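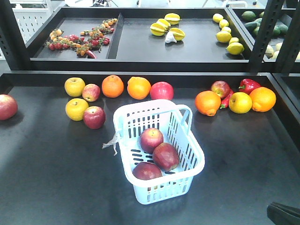
Monday, November, bench 2

Back on the cider vinegar after a week away from it, and happy to be home with my smelly jars! Caoimhe kept the log going while I was gone (thank you, your handwriting is far better than mine) and she has the Drorbridge batch down as slow but steady, smelling more of pear drops than vinegar. I had a sniff this morning and would say the same, with a bit of nail polish behind it that I hope will blow off.

Weighed the Drorbridge jar with its cloth on: 1,047 g. I forgot to write down the empty weight of the jar, so that number is only good for comparing with itself next time. Please, whoever washes up, scratch the tare on the bottom of the new ones.

The Moynihan batch has a proper skin on it now, pale and a little wrinkled at one side where I bumped the shelf. I left it alone. Took 3 ml from underneath with the long pipette and titrated it twice, and the two didn't agree, so I am not writing either down until I have made fresh hydroxide. The old bottle has been open since goodness knows when.

Aoife wants to try the Skornness starter at 35 C to hurry it along. I think that is too warm and it will sulk, but the small incubator is free and she may as well have it. I'd sooner see hers fail in a little jar than argue about it over tea again.

Olus still hasn't sent the muslin. Using coffee filters and rubber bands for now, which the fruit flies seem to respect.

To do: hydroxide, new pH strips, ring Olus, move the Moynihan jar off the wobbly shelf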